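Brodar Grasp Rehearsal: your questions, answered

What do I get for my money?

You send us the shape of a part. We build it in simulation, put a two-finger gripper round it, and have the gripper pick it up over and over with small changes each time. You get back a report on which grips held, which ones didn't, and what we'd try first on your own machine. The standard package is 1000 attempts on one part. The small one is 200, and is mostly bought by people who have to show a manager something by September.

Do I need to own a robot?

No. Plenty of customers come to us while they're still arguing about whether to buy one. We don't sell robots, so we're pleasant company during the argument.

What do you need from me?

A 3D file of the part, its weight, and what it's made of. A drawing with dimensions will do if there's no file, though we charge extra for modelling it. Please don't post us the part. We have a drawer of them already and no idea who wants the brass elbow back.

Which shapes can you handle?

Most things one gripper could reasonably hold. Blocks, tubes, prisms, brackets and lids are all fine. Parts with a step or a change of width partway along are fine too, but tell us if there's a section the fingers mustn't touch. Cloth, cable and anything that sloshes belong to another firm, and we wish them luck.

What does a rehearsal look like?

Less like a film than people hope. The view is close to the gripper, so you can see where the pads meet the part and whether it's sitting straight.
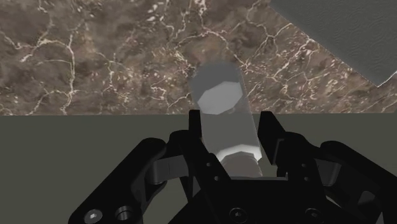
Simulated grasp on an eight-sided part, held upright with a slight lean.

A lean like this goes in the report. It may not matter if you're dropping parts in a bin. If you're putting them into a fixture, it probably matters a good deal, so tell us what happens next on your line when you order.

Why is the background marble?

Backgrounds are swapped between batches, and marble is in the set. If you're training a camera system on the pictures, the variety is useful to you. If you only want the grip results, ask for the plain set and your director won't enquire about the kitchen worktop.

Will my real robot do exactly what the simulated one did?

No, and be careful of anyone who says yes. Friction is the usual culprit. Oil, dust and worn finger pads all have opinions of their own. Treat our results as a short list of grips to try, and leave time to try them.

How long does it take?

The small package takes 3 working days once we have a usable file. The standard one takes 8. A file called "final_v2_USE THIS ONE" adds a day, as we'll be ringing you to check.

What's the difference between Fergate and Stotholm?

Fergate is the report on its own. Stotholm is the report plus the pictures from every attempt and the gripper positions, in a format your software people can read. If you don't have software people, buy Fergate.

Does it work with the Hashemi controller?

Stotholm files load straight in. Older controllers need the converter, which is on the downloads page and looks its age.

Can I have a refund?

Before we start running, yes, in full. After that, no – a report saying your part is hard to pick up is still a report.

Who do I talk to if something's wrong?

Salvador Bragança looks after support and answers most messages by 4 pm. Put your order number in the subject line. He'll ask for it anyway.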